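¿Cómo valorar una empresa que no reparte dividendos?

Triin Lill
Estoy valorando Heiskanen por dividendos descontados, pero lleva 5 años sin pagar nada. ¿Qué modelo uso?

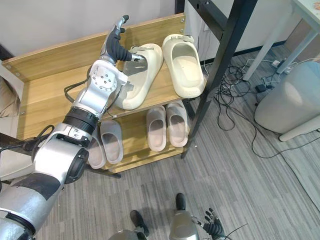
El beneficio del último ejercicio fue de 3.190 euros por cada 100 acciones, y en febrero cambió la deuda.

Gornex
Flujo de caja libre – descontado al WACC – y luego restas la deuda neta.
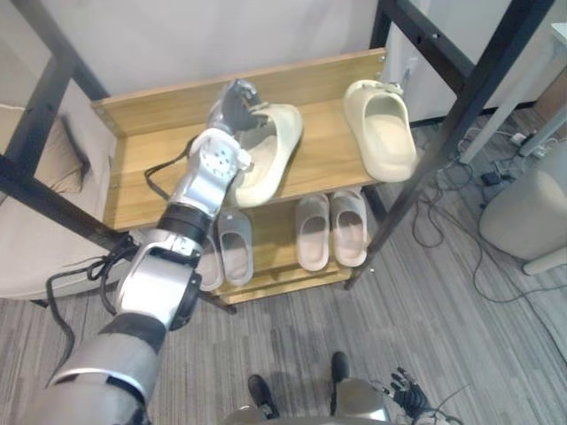
¿Sirve el PER del sector?
Solo como contraste. Con un PER de 11 compara al menos 2 empresas con deuda parecida.

Clukura
Yo miro el PER y ya.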